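Ticket 346
Objet : la connexion se coupe le soir, boîtier Grondton, étage de la cuisine
Ouvert le : 2/9/22
Demandeur : Nighat Orakzai
Traité par : Parveen Abbasi, assistance Kustbridge
État : résolu

Message initial (Nighat Orakzai)

Bonjour,

Je vous écris au sujet de la connexion internet de mon logement. Je vous prie d'excuser mes fautes, le français n'est pas ma première langue, mais je vais essayer d'être précise.

Depuis mon retour de vacances, la connexion se coupe le soir, presque toujours quand je travaille à l'étage de la cuisine. Le voyant du boîtier Grondton passe du vert à l'orange, il clignote, et après un moment il redevient vert. Pendant ce temps aucun appareil n'a de réseau, ni l'ordinateur, ni le téléphone. Je dois préciser que le Wi-Fi reste affiché sur l'ordinateur, avec toutes les barres, mais les pages ne se chargent pas. Je pense donc que la difficulté n'est pas le Wi-Fi, mais je peux me tromper.

J'ai déjà redémarré le boîtier plusieurs fois par le bouton, et une fois en débranchant la prise électrique. Le redémarrage aide pour le reste de la soirée, puis le lendemain cela recommence.

Je donne des cours à distance et je perds mes élèves au milieu de la leçon. Je vous remercie d'avance de votre aide.

Réponse (Parveen Abbasi)

Bonjour Madame,

Merci pour ces précisions, elles nous font gagner du temps. J'ai regardé l'historique de votre ligne : il y a bien des désynchronisations en fin de journée. La longueur de ligne enregistrée est de 1 368 mètres, cela n'a rien d'anormal pour votre débit.

Pouvez-vous me dire :
- par où passe le câble entre la prise murale et le boîtier ;
- s'il y a une rallonge ou un filtre entre les deux ;
- si un appareil électrique se met en marche au moment des coupures.

Merci également de me copier le journal du boîtier, menu Système, puis Événements.

Message (Nighat Orakzai)

Bonjour,

La prise murale se trouve dans l'entrée, en bas. Le câble monte le long de l'escalier jusqu'au boîtier, qui est posé sur une étagère. Oui, il y a une rallonge. C'est l'ancien locataire qui l'a laissée, et je ne l'ai jamais changée. Il y a aussi un petit filtre blanc de marque Viter, branché directement au mur.

Pour les appareils électriques, je n'ai rien remarqué, mais je n'ai pas cherché non plus. Je vais noter les heures ce soir.

Voici le journal du boîtier :

19:12:40 DSL : perte de synchronisation
19:12:41 PPP : session terminée
19:14:03 DSL : synchronisé
19:14:20 PPP : session ouverte
20:31:07 DSL : perte de synchronisation
20:31:08 PPP : session terminée
20:32:35 DSL : synchronisé
20:32:51 PPP : session ouverte

Je n'ai pas compris la différence entre les deux mots « DSL » et « PPP », mais je vois qu'ils tombent toujours ensemble.

Réponse (Parveen Abbasi)

La ligne DSL tombe en premier et la session PPP suit, une seconde après. Votre impression était donc bonne : le Wi-Fi n'est pas en cause, et vos identifiants non plus.

Je vous propose de procéder par étapes, en changeant une seule chose à la fois :

1. Retirer la rallonge et placer provisoirement le boîtier dans l'entrée, avec le câble court fourni à l'origine.
2. Laisser fonctionner deux soirées sans redémarrer.
3. Si les coupures continuent, remplacer le filtre.

Merci de ne pas réinitialiser le boîtier avec le petit trou à l'arrière, nous perdrions le journal.

Message (Nighat Orakzai)

Bonjour,

J'ai fait l'étape 1. J'ai retrouvé le câble court dans le carton du boîtier. Le Wi-Fi est plus faible à l'étage, mais il suffit pour les courriels.

Résultat de la première soirée : une seule coupure, à 20:40, assez courte. Résultat de la deuxième soirée : une coupure à 19:55. C'est donc mieux qu'avant, mais ce n'est pas guéri. Aux deux moments, rien de spécial n'était en marche chez moi, seulement la lumière et l'ordinateur. Chez les voisins je ne peux pas savoir.

J'ai aussi noté la marge au bruit, comme vous l'expliquez dans la page d'aide. Avec la rallonge elle était de 4 dB le soir. Sans la rallonge, elle est montée, mais elle redescend encore juste avant la coupure.
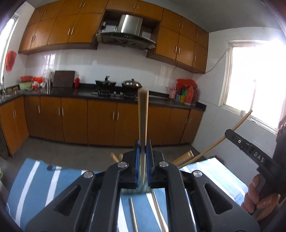
Je voudrais savoir si je dois acheter le filtre moi-même ou si Kustbridge peut me l'envoyer. Dans le magasin Shaikh, près de chez moi, ils ont un modèle semblable, mais le vendeur n'était pas sûr qu'il convienne pour ma prise.

Réponse (Parveen Abbasi)

Ne l'achetez pas, je vous envoie un filtre neuf par courrier, sans frais. Une marge de 4 dB est trop basse pour une ligne de cette longueur, et la rallonge en était au moins une partie de la cause. Elle peut aller au recyclage.

En attendant, j'ai activé à distance un profil plus stable. Vous perdrez un peu de débit. La ligne va se couper une fois pendant l'application du profil, merci de ne pas la compter dans vos relevés.

Message (Nighat Orakzai)

Bonjour,

Le filtre est arrivé et je l'ai installé le jour même. L'ancien avait une patte cassée dans la fiche, je ne l'avais pas vue parce qu'elle était du côté du mur.

Depuis, aucune coupure en soirée. J'ai fait une leçon entière de 60 minutes en vidéo et le voyant est resté vert. Le journal ne montre plus de ligne « perte de synchronisation » après l'installation.

Il me reste deux questions. Est-ce que je peux remonter le boîtier à l'étage, si j'achète un câble long de bonne qualité ? Et est-ce que le débit d'avant peut être remis ?

Réponse (Parveen Abbasi)

Bonne nouvelle. Pour remonter le boîtier, laissez-le plutôt en bas, à côté de la prise murale, et tirez un câble Ethernet jusqu'à l'étage. L'Ethernet supporte très bien cette distance, alors qu'un long câble téléphonique vous ramènerait au point de départ. Vous pourrez y brancher directement l'ordinateur des cours.

Pour le débit, j'ai remis le profil d'origine ce matin. La marge reste correcte. Si une coupure revient, répondez simplement à ce message et le ticket sera rouvert.

Message (Nighat Orakzai)

Bonjour,

C'est bien compris pour le câble Ethernet. La ligne tient toujours avec l'ancien profil. Vous pouvez fermer le ticket. Je vous remercie pour votre patience.

Ticket fermé par Parveen Abbasi. Cause enregistrée : filtre défectueux et rallonge téléphonique.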